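White plates on a white table, too much white?

shahab_g
18 April 2023
Hello everybody. I would like to ask your opinion about plates. We have a big white table, the model is Suvholm, with a matte top, and I like it very much. Now the old plates are nearly all broken and we must buy new ones. My wife wants white plates with a thin dark line on the rim. They are called Trisano and the shop Renden has them in a set of 15. I am afraid that white on white will look like a hospital. Does somebody have this combination at home, and are you satisfied?
Shahab Ghorbani

pepperjar
We had all white without any line for years. It is fine in daytime. In the evening with the ceiling lamp you hardly see where the plate stops, and my father put his fork down next to it more than once thinking he was on the rim. Get the line.

old_kettle
I'd go the other way and buy something dark blue or gray. A white matte top shows every crumb as it is, so why add to it? Also those painted rims wear off in the dishwasher. Mine from Ikonen were patchy after 53 washes (yes, I kept a tally, I wanted my money back).

pepperjar
Depends if the line is under the glaze or on top. Run a fingernail over the edge. If you can feel it, it's on top and it will go.

shahab_g
Thank you both. I did the test with the fingernail in the shop and I feel nothing, so I hope it is under the glaze. Old_kettle, dark plates are beautiful but we have hard water here and the white spots make me nervous.

marrow_lane
Can you buy one single plate first? Whites are never the same white. I put an ivory plate on a cold white table once and it looked like it needed washing.

shahab_g
This was good advice. They sell the single plate also, so one is bought. I put four pictures.
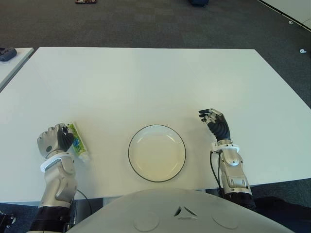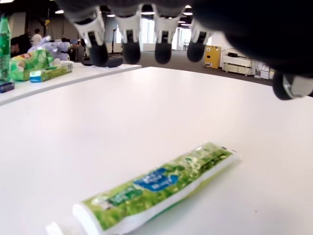
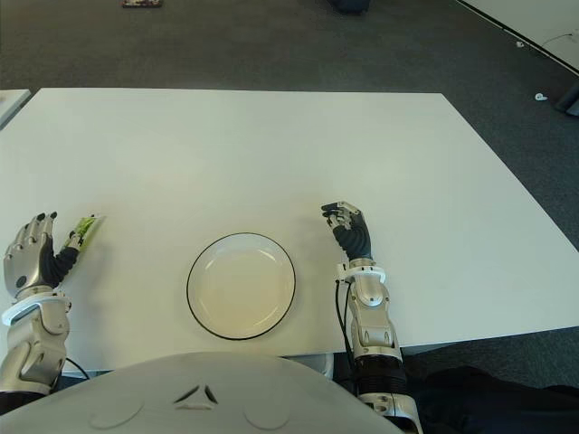
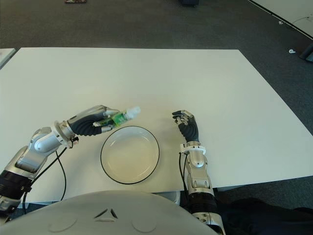
I think we will take the whole set. The size is correct for us, and a flat plate is easier to store than the deep ones we used before. My fear about the hospital is smaller now. The dark line is thin, but it makes a clear border between the plate and the table, and I can see it well in the first, the third and the fourth picture. Marrow_lane was right that the two whites are different: the middle of the plate is a little more cream than the table. For me it is pleasant, my wife has not decided yet.

marrow_lane
That cream doesn't bother me at all, it's only in the middle. I was expecting worse. And look how strong the green is in the second one. Anything with color on it is going to stand out on that top, so I'd put the money into napkins and a salad bowl.

old_kettle
Still too pale for my taste. Put a runner under them at least. A linen one, the thick kind, and it saves the top from scratches as well.

shahab_g
A runner we can try, there is one of green linen in the cupboard from my mother-in-law. Do you wash yours at 40 degrees or colder?

old_kettle
Cold, and iron it while it's still damp.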